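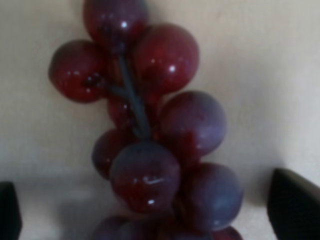

Last updated: 20 September 2022

The Understudy
By the Cerkwood Desk

My aunt left me her house in Stisberg, 52 jars of buttons and a letter asking me to be kind to the ghost.

The ghost was easy. It wanted the radio on low and the landing light off, and in February it wanted nothing at all. The neighbors were harder. They had loved my aunt and could see that I was the replacement.

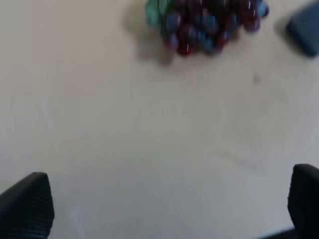
Grapes, top of the table.

For 17 weeks I carried on as she had. I fed the Somboon cat, which belonged to everyone, and I lost at cards on purpose - almost always on purpose.
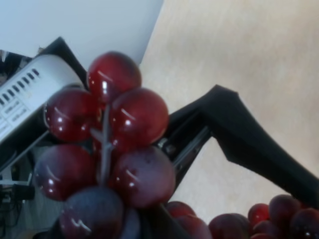 The ghost began to correct me in spring. It moved my shoes and turned down my soup. One night I set out fruit for it, a bunch of shiny red grapes on a gray-green stem, and went to bed feeling generous. In the morning there was a note in my aunt's handwriting. "These are for looking at," it said. "Buy pears."

I bought pears. They were gone by noon, and so was the cat.

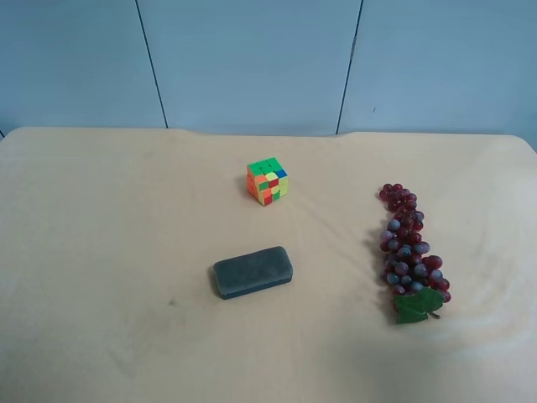

Cube, eraser, grapes.

Recent stories
The Seleck Ferry Runs Late
104 Steps to the Bakery
A Widow's Guide to Fog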